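4.2 What the recording work consists of

The pilot at Clidbridge has mostly been described, by the people selling it and by the people worried about it, as a story about machines replacing staff. Neither account fits well with what we saw. During our visits the machines were not doing the job. People were doing it, slowly and many times over, with instrumented grippers in their hands, so that a system could later be trained to do it. The change had arrived well before the robot.

Zaltholm, which supplies the system, calls this phase "skill capture" and treats it as preparation. Curitz, the catering contractor that employs most of the workers, lists it under training. We think both labels hide something. By the time of our second visit, in November, staff from the Grajales kitchens were spending a large share of their rostered hours on recording, and the tasks they had been hired for were being covered by whoever was left on the floor. A worker who stocks a fridge for a customer is catering staff. The same worker stocking and emptying a fridge for the recorder is, on paper, also catering staff, at the same rate.

The work itself is easy to explain and tiring to do. The worker holds a gripper in each hand, takes up a position at the object to be handled, and carries out a short task using only the jaws. A task might be opening a door, moving a bottle from one surface to another, or putting a box on a shelf. The patterned blocks on the grippers are there for tracking, and workers learn early on to keep them from being covered. Then the items are put back and the task is done again. The target was 70 accepted recordings per shift. Only accepted recordings count towards it, and acceptance is decided elsewhere, by reviewers the workers had never met.

Segundo Pacheco, who had worked in the kitchens before the pilot, told us that he had stopped thinking of the tasks as handling food or crockery at all. "You are not trying to get the bottle in the fridge," he said. "You are trying to get it in the way they like." What "they" like was not written down anywhere we could find. Katherine Castaño kept a list on her phone of rejected recordings and her own guesses at the cause: moved too fast, jaw hidden, let go too early. Several colleagues were working from copies of her list. The supplier's project lead, Orlando Londoño, had not heard of it and said that the on-screen guidance was sufficient.

We also want to question the claim that the recordings preserve the skill of experienced staff. A person who has stacked shelves for years uses the heel of the hand, a hip against the door, two bottles between the fingers. None of this survives a pair of jaws. Workers who were quick in the kitchen were often poor at recording at first, and some newer staff overtook them within a few sessions. Whatever is being captured, it seems to us to be mainly skill with the gripper, learned on the supplier's terms and of little use to the worker anywhere else.

Figure 3 shows the equipment in hand. Both views are taken from the equipment side, the first looking down past the worker's own arms and the second from a gripper, which gives a fair sense of how near the tools sit to the body while the wider room carries on around them.

Figure 3. Hand-held grippers during recording work. (a) A worker holds a gripper in each hand in front of a black mini refrigerator; the patterned tracking blocks face the viewer.
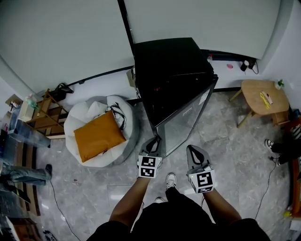

(b) View from a gripper, with the textured jaw in the centre; a woman with a handheld device stands at a white table to the left.
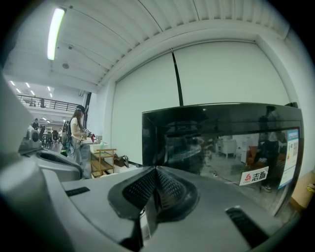

4.3 Time, pace and who decides

Recording was organised in blocks of 70 minutes with a break between them. On the roster this looks generous. In practice the break was used to reset the items and charge the tools, and to repeat anything that had failed to upload. Édgar Llanos, who drew up the roster for Curitz, said openly that reset time had not been in the original plan and that he had no code to book it under. He had asked for one. At the time of writing he was still waiting.

The supplier reports that 85 per cent of recordings are accepted. We have no reason to think the figure is wrong, but it is an average across all tasks, and workers do not get an average day. Door tasks were accepted easily. Anything involving soft or shiny items was not, and a worker given those for a whole shift could fall well short of the target through no fault that we could see. The shortfall was then shown on a screen beside the worker's name. Curitz says this display is for information only. Walter Arboleda, a shift lead, told us that he had been asked about it twice by his own manager, once with regard to a contract renewal.

Physical strain came up in almost every interview, usually late and usually as an aside. The grippers are not especially heavy, but they are held out in front of the body and the wrists are kept at angles that suit the tracking. Workers described sore forearms and a habit of looking down for long stretches. We carried out no measurements, and the complaints should be read as what people told us – no more than that. It is still striking that the risk assessment we were shown dealt at length with the future robot and said nothing about the hand-held tools already in use.

More than 48 hours of observation leave us doubtful about the larger promise as well. Staff had been told that the robot would take over the dull part of the job. The dullest work we saw on site was the work of teaching it. It may be temporary, as Londoño insisted, but each new item on the menu and each change of layout had so far brought a fresh round of recording, and when we asked him when the last round would be he gave no date. Castaño's view was that there would always be another fridge.

Two points remain open. The first is who holds the rights in the recordings, on which the workers' contracts are silent. The second is whether time spent recording counts as experience when kitchen posts are advertised internally. Curitz told us that it would be considered case by case. Pacheco had applied for one such post before our last visit and had not yet had a reply.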